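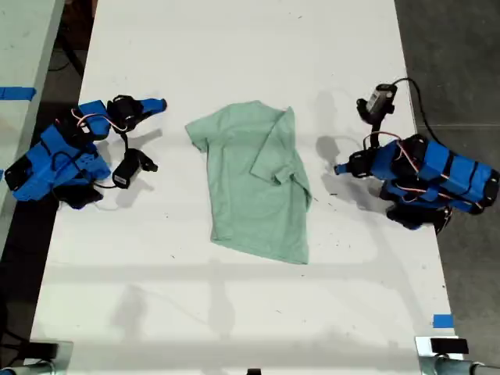 How do I fold a T-shirt so the sleeves don't show?
Lay it flat with the front facing down, bring one side in towards the middle with its sleeve, then do the same on the other side and fold the hem up to the collar.

Minja Plain T-Shirt, short sleeve

The Minja is the everyday T-shirt in the Wuritia range. It has a round neck, short sleeves and a straight body with no side shaping. We sell it singly or in packs of 2.

Colour: light mint green. Also made in white, navy and stone.
Sizes: XS to XXL
Fabric: cotton jersey
Pack size: 1 or 2
Stock in mint, all sizes: 1,637

Mint is a pale shade and will pick up dye from dark clothes. Wash it with whites or other light colours for the first few washes.

Washing
Machine wash at 30 degrees, inside out. Do not bleach. Pull the hem straight while the shirt is damp and dry it flat or on a line. A cool tumble dry is fine but the body may come up a little shorter. Iron on the inside if the front has a print.

Folding and storing
The shirt can be folded on any flat surface longer than the shirt itself. Smooth the body with your hand before you start, as creases left under the first fold will set if the shirt stays in a drawer. Fold the right side in first, sleeve included, then the left. If the hem has gone crooked, straighten it at this point. Two folds from the bottom give a shape that fits the Stuvow drawer box.

Printing
Plain stock can be sent to our print room before dispatch. The smallest print order is 300 shirts in one colour, and sizes may be mixed. Orders of 1,000 or more are packed flat in cartons by size. Please send artwork with the order. Printed shirts can't be returned unless they are faulty.

Delivery and returns
Unprinted shirts can be sent back unworn within a month. Use the Trirora label that comes in the parcel and keep the proof of posting. The stone colour is out of stock in M and L until October.

Goes with
Minja long sleeve T-shirt
Minja children's T-shirt
Stuvow drawer box, medium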